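Visit Report: Open Day at the Zoltska Forensic Services Centre
Prepared for members of the Wegener Association for Justice Studies

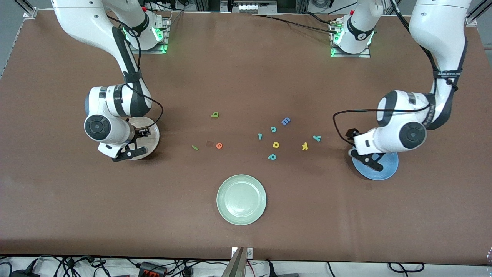
How long does an unresolved homicide file stay open?
An unresolved homicide file stays open indefinitely. At Zoltska, a file without an active line of inquiry is moved to the review register, where it is read again in full every two years by an officer who had no part in the original investigation.

That exchange came early in the morning session and set the subject for much of the day. The Association was offered 15 places at the September open day, all of which were taken up. Members were received at the main entrance at 9:30 a.m. and were asked to leave telephones and bags at the front counter before being issued with visitor passes.

Opening session

The centre's director of case review spoke first. The review register currently holds 158 files, the greater part of them homicides and the remainder long-term missing persons cases in which foul play is suspected. Of these, 67 have at least one exhibit that has been sent for fresh examination under the present program. The director was careful to say that re-examination does not amount to progress in the ordinary sense. Many exhibits are returned with the same finding they carried when first stored, and the file is annotated accordingly.

Members were interested in how files come to be on the register in the first place. A number of the older matters were originally recorded as voluntary disappearances or accidental deaths. The centre now applies a written test before any adult missing persons report is closed, covering bank activity, medical needs, dependants and property left behind. The test is named Favon, after the street in which the former headquarters stood. It has been applied backwards to older reports as staffing permits, and several have been reclassified as a result.

The exhibit store

The group was then divided in two for the tour of the exhibit store, which occupies the lower level of the building. Visitors viewed the shelving from behind a glass partition. Access beyond that point is restricted to property officers, and each entry is logged against a court or laboratory request.

The senior property officer explained the packaging rules at some length. Paper is used for clothing and bedding, as plastic traps moisture and encourages mould. Items packaged before the rules were introduced are rewrapped only when they are called for, and the original wrapping is retained as an exhibit in its own right. Labels are never removed. A new label is placed beside the old one, even where the old one is illegible or plainly wrong.

One member asked what happens when an exhibit cannot be found. The officer answered candidly that this has occurred. The loss is reported to the prosecuting authority and to the defence where a person has been charged, and a note is placed on the file. The centre does not destroy exhibits from unresolved homicides under any circumstances, although this was not the practice in earlier decades.

Laboratory wing

The laboratory wing was seen from the corridor, with a short presentation in the meeting room at its far end. Staff described the examination of trace material and the steps taken to exclude contamination by investigators who attended the original scene. Elimination samples are sought from retired officers as well as serving ones. Most have agreed to provide them.

The laboratory's case-tracking software, Fledent, was demonstrated using a training file. It records each transfer of an exhibit and will not allow a result to be released until a second scientist has signed the worksheet. Members with experience of paper-based systems noted the ease with which a complete chain of custody could be printed for court. Staff observed that data entry for the older files remains slow -- a single property book may take over a week to transcribe, chiefly on account of handwriting.

Families and the public

The afternoon session, which began at 1:15 p.m., dealt with contact between the centre and the relatives of victims. Each family on the register has a nominated liaison officer and may ask for a meeting at any time. Families are told when a review begins and when it ends. They are not told the content of new forensic findings while charges remain possible, and the liaison staff acknowledged that this is a frequent cause of distress.

There was some discussion of media coverage and of the independent podcasts that have taken up several Zoltska matters. The centre's position is that publicity can bring witnesses forward, particularly former partners and workmates whose loyalties have changed with the years. It can also expose a later jury to material that would not be admitted in evidence. The centre therefore confirms the existence of a review where asked, and declines further comment.

Matters arising

The Association has requested a copy of the Favon test for its reading room, subject to the director's approval. A question about the cost of private genealogical searches was taken on notice, and the reply will be circulated to members when it is received.

Members who were unable to obtain a place may register their interest in a second visit through the Association's office. Names already held on the waiting list will be carried over and need not be submitted again.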